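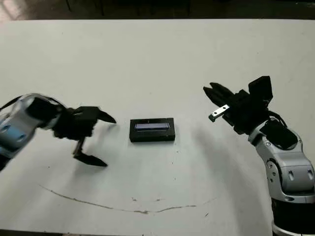

Nerkberg open day, 11/11/2025

The invitation promised "the future of the workbench." I drove 39 miles for it, so I had hopes, and I also had a sandwich in the car in case.

Lasimetti had the first hall. Their pitch is the white tabletop, and they want $1,868 for it. The surface is matte and easy on the eyes under bright lights, I'll give them that. But white shows everything. Scuffs, specks, one long brownish scratch running in a curve. The rep called the finish "forgiving." I asked what it forgives and got a brochure.

Small black boxes were the other theme of the day. The one I looked at longest had a glossy window set into the top, bluish purple, with a raised rim. A display, I suppose, though I read nothing on it. Prodonico had a talk on compact housings at 2 and I sat through all of it. 66 slides – a lot for a box. No word on battery life or on what a replacement costs.

Voß had the better coffee and a decent shelf of clamps, priced like jewelry.

Would I go again? There is a second open day in December, with the same exhibitors as far as I can tell from the flyer. If Lasimetti brings a table that has been in a real shop for a year, I'll look at it. Parking was free until noon, then it wasn't.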